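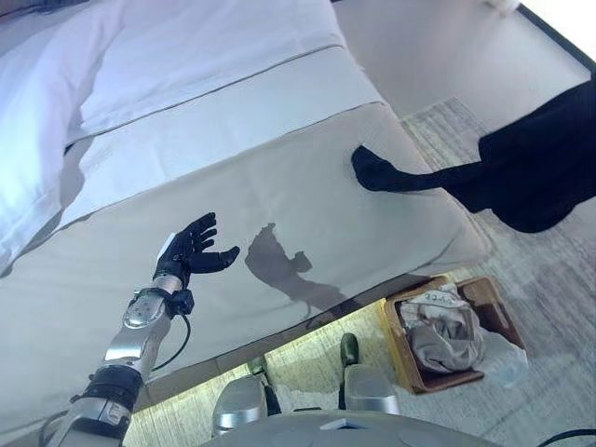
Kapitel 7
Bettwaren und Flachwäsche im Beherbergungsbetrieb

Lernziele

Nach der Bearbeitung dieses Kapitels können Sie
die Bestandteile eines Bettes fachgerecht benennen und gegeneinander abgrenzen,
die gebräuchlichen Faserstoffe und Bindungen von Bettwäsche unterscheiden,
den Wäschebedarf eines Hauses berechnen und mit dem Inventurbestand abgleichen,
Ursachen für den vorzeitigen Verschleiß von Flachwäsche angeben.

Vorausgesetzt werden die Grundlagen der Faserkunde. Die Waschverfahren werden nur so weit behandelt, wie sie für Beschaffung und Bestandsführung von Bedeutung sind. Eine ausführliche Darstellung folgt in Kapitel 9.

7.1 Begriffe und Abgrenzung

Im allgemeinen Sprachgebrauch werden die Wörter Bettzeug, Bettwäsche und Bettwaren häufig gleichgesetzt. Für Bestellung, Lagerhaltung und Abrechnung ist diese Ungenauigkeit hinderlich. Das vorliegende Lehrbuch verwendet die Begriffe wie folgt.

Bettwaren sind gefüllte Textilien, die den Körper tragen, stützen oder wärmen: Kissen, Decken und Unterbetten. Sie bestehen aus einer Hülle und einer Füllung. Ihr Wert je Stück liegt in der Regel deutlich über dem der Bettwäsche, ihre Wechselhäufigkeit deutlich darunter.

Bettwäsche ist der waschbare Bezug der Bettwaren einschließlich des Lakens. Hierzu zählen Kissenbezug, Deckenbezug und Laken, Letzteres in glatter Form oder als Spannlaken mit umlaufendem Gummizug.

Schutztextilien liegen zwischen Matratze und Laken oder umschließen die Matratze ganz. Der Molton, ein beidseitig gerautes Baumwollgewebe, nimmt Feuchtigkeit auf und verhindert das Verrutschen des Lakens. Der Inkontinenzschutz ist zusätzlich mit einer flüssigkeitsdichten Schicht versehen.

Flachwäsche ist ein Begriff der Wäscherei. Er bezeichnet alle Teile, die nach dem Waschen glatt gemangelt werden können, also Laken und Bezüge, aber auch Tischtücher und Servietten. Spannlaken lassen sich wegen des Gummizugs nur eingeschränkt mangeln und werden in vielen Betrieben getrennt geführt. Frottierwäsche wird getrocknet, ohne gemangelt zu werden, und zählt nicht zur Flachwäsche.

7.2 Faserstoffe

Baumwolle ist der am weitesten verbreitete Faserstoff für Bettwäsche. Sie ist kochfest, saugfähig und im nassen Zustand reißfester als im trockenen. Nachteilig sind die lange Trockenzeit und die Neigung zum Knittern. Bei der ersten Wäsche ist mit einem Einlaufen zu rechnen, das bei der Wahl der Maße zu berücksichtigen ist. Manche Hersteller liefern vorgeschrumpfte Ware -- der Restschrumpf ist dann im Datenblatt auszuweisen.

Mischgewebe aus Baumwolle und Polyester trocknen schneller und knittern weniger. Der Polyesteranteil erhöht die Scheuerfestigkeit und verkürzt die Mangelzeit. Mit steigendem Anteil sinkt die Feuchtigkeitsaufnahme, was der Gast als verminderten Schlafkomfort wahrnehmen kann. Zudem muss die Mangeltemperatur angepasst werden. Ein Mischgewebe darf deshalb nicht ohne Prüfung in einen Posten aus reiner Baumwolle eingeordnet werden.

Leinen wird aus den Stängelfasern des Flachses gewonnen. Es fühlt sich kühl an, nimmt Feuchtigkeit rasch auf und gibt sie rasch wieder ab. Die glatte Faser fusselt kaum. Hoher Anschaffungspreis und geringe Elastizität begrenzen den Einsatz. An dauerhaft gleichen Faltkanten bricht die Faser.

Regeneratfasern aus Zellulose, etwa Viskose und Lyocell, werden wegen ihres weichen Griffs verwendet. Viskose verliert im nassen Zustand erheblich an Festigkeit. Bei Lyocell ist dieser Verlust geringer.

7.3 Bindungen und Ausrüstung

Die Bindung beschreibt, in welcher Weise sich Kette und Schuss kreuzen. Sie beeinflusst Griff, Glanz und Haltbarkeit oft stärker als der Faserstoff selbst.

Leinwandbindung: Jeder Schussfaden läuft abwechselnd über und unter einen Kettfaden. Beide Warenseiten sehen gleich aus. Das Gewebe ist fest und unempfindlich. Typische Handelsnamen sind Linon, Renforcé und Perkal, die sich in Garnfeinheit und Einstellung unterscheiden.

Köperbindung: Die Bindungspunkte sind seitlich versetzt, wodurch ein diagonaler Grat entsteht. Köper ist dicht und strapazierfähig und wird unter anderem für Inletts verwendet, deren Gewebe Federn und Daunen zurückhalten muss.

Atlasbindung: Die Bindungspunkte berühren sich nicht, lange Flottierungen bestimmen die Oberfläche. Das Gewebe glänzt und fällt weich, neigt jedoch eher zum Ziehen von Fäden. Baumwollsatin gehört zu dieser Gruppe. Bei Damast wechseln Kett- und Schussatlas, sodass Muster oder Streifen allein durch unterschiedliche Lichtreflexion sichtbar werden.

Unter Ausrüstung versteht man die Behandlung des Gewebes nach dem Weben. Beim Mercerisieren wird Baumwolle unter Spannung mit Natronlauge behandelt; Glanz, Festigkeit und Farbstoffaufnahme nehmen zu. Beim Sengen werden abstehende Faserenden abgeflammt. Eine Pflegeleichtausrüstung vermindert das Knittern, kann aber die Reißfestigkeit herabsetzen.

Weiße und helle Ware überwiegt im gewerblichen Bereich. Sie kann ohne Sortierung nach Farbtönen gewaschen werden, und nachgekaufte Teile fallen neben dem Altbestand weniger auf. Bei farbiger Ware sind Partieunterschiede und ungleichmäßiges Ausbleichen einzukalkulieren.

7.4 Ermittlung des Wäschebedarfs

Als Satz gilt im Folgenden die vollständige Bettwäsche für ein Einzelbett: ein Laken, ein Deckenbezug und ein Kissenbezug. Der Umlauffaktor gibt an, wie viele Sätze je Bett vorhanden sein müssen, damit der Betrieb ohne Engpass arbeitet. Er ergibt sich aus den Stationen, an denen sich die Wäsche gleichzeitig befindet:

im Bett,
in der Wäscherei oder auf dem Transport,
im Etagenlager,
im Zentrallager als Ruhebestand.

Die Ruhezeit im Zentrallager ist kein Leerlauf. Baumwolle gleicht nach dem Mangeln ihren Feuchtegehalt an die Umgebung aus, und übertrocknete Fasern gewinnen dabei an Geschmeidigkeit zurück. Betriebe mit eigener Wäscherei kommen gelegentlich mit einem kleineren Faktor aus. Wird außer Haus gewaschen, sind Abholrhythmus und Feiertage maßgebend.

Der Sollbestand in Teilen berechnet sich nach der Formel

Sollbestand = Anzahl der Betten x Umlauffaktor x Teile je Satz

Beispielrechnung: Das Hotel Lolgate verfügt über 50 Einzelbetten und arbeitet mit dem Umlauffaktor vier. Der Sollbestand beträgt 50 x 4 x 3 = 600 Teile. Die Inventur im Februar ergab 556 verwendbare Teile. Der Fehlbestand beläuft sich somit auf 44 Teile.

Für die Nachbestellung reicht diese Zahl allein nicht aus. Sie ist nach Artikeln aufzuschlüsseln, denn Kissenbezüge gehen erfahrungsgemäß häufiger verloren als Deckenbezüge, und Laken verschleißen anders als beide. Ein rechnerisch ausreichender Gesamtbestand kann bei ungünstiger Verteilung dennoch zu unvollständigen Sätzen führen.

7.5 Eigenwäsche und Mietwäsche

Eigenwäsche wird vom Betrieb gekauft und steht in dessen Anlagevermögen oder Aufwand. Der Betrieb bestimmt Qualität, Maß und Zeitpunkt der Aussonderung, trägt aber Verlust und Verschleiß selbst. Bei Mietwäsche bleibt die Ware Eigentum des textilen Dienstleisters, der Pflege und Ersatz übernimmt. Abgerechnet wird je Teil, je Kilogramm oder pauschal.

Mischformen sind üblich. Die Pension Feltunell mietet die Flachwäsche und besitzt die Bettwaren. Das Tagungshaus Trurero hält eigene Damastbezüge für einen Teil der Zimmer vor und deckt den übrigen Bedarf über Mietware. In solchen Fällen muss die Herkunft am Teil erkennbar sein, etwa durch eingewebte Kennstreifen, Patchetiketten oder Transponder. Wird Fremdware versehentlich in den eigenen Umlauf übernommen, entstehen Fehlmengen auf beiden Seiten.

7.6 Verschleiß und Aussonderung

Flachwäsche verschleißt mechanisch und chemisch. Mechanisch wirken Reibung im Bett, Trommelbewegung und das Ziehen beim Einlegen in die Mangel. Chemisch wirken vor allem überdosierte oder bei zu hoher Temperatur eingesetzte Bleichmittel. Chemisch geschädigte Baumwolle sieht zunächst unauffällig aus und reißt dann bei geringer Belastung -- häufig beim Aufziehen des Lakens.

Beim Beziehen ist jedes Teil auf Löcher, dünne Stellen, offene Nähte und Flecken zu prüfen. Beanstandete Teile werden getrennt abgelegt und der Wäscheausgabe mit Angabe des Mangels übergeben. Dort entscheidet sich, ob das Teil nachgewaschen, ausgebessert, umgearbeitet oder ausgesondert wird. Jede Aussonderung ist am selben Tag im Bestandsverzeichnis zu vermerken. Die Residenz Cheetham führt hierfür eine eigene Spalte je Artikel, getrennt nach Verschleiß, Fleck und Verlust; ein Auszug dieses Verzeichnisses wird in Abschnitt 7.7 ausgewertet.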